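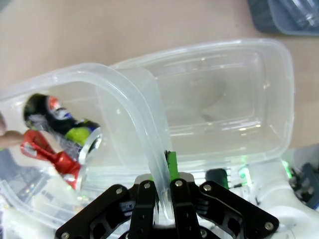 The Darnmont and its seventeen lamps

Posted in November by the guy with the garage

A Darnmont followed me home on Thursday. It's an old Ackermann shuffle alley, the long kind where you slide a puck at pins that fold up out of the way, and it weighs more than 177 pounds with the legs off. I know this because the bathroom scale gave up there.

The seller, out past Mercombe, described it as "works, needs a bulb." It needs 17 bulbs. It also needs a rebuilt score motor, a new power cord, and somebody with smaller hands. The first game I played gave me 69 points before I'd thrown anything, easily my best result so far.

Most of the trouble was dirt. The stepper unit for the tens had been greased by a person who really believed in grease, and over the years it had set up like old caramel. I took it apart, cleaned the contacts, and put it back together with one spring left over. Took it apart again. The spring belonged to the toaster I'd fixed on the same bench.

The pins now reset most of the time. The 100 point chime rings whenever it likes, including once at two in the morning with the machine off but, I guess, still settling. I ordered a lane decal from Trulto and got one for a different game, slightly too wide, with a cowboy on it. The cowboy is staying.

Still to do: the coin door, which has no key, and the left leg, which has opinions about my floor. If you have a schematic for one of these with the second page intact, please write. Mine ends right at the score motor.

Recent posts
Wax, and why I stopped using the kitchen kind
Moving a bowler down basement stairs
Three flippers and a funny smell
What I paid for a box of fuses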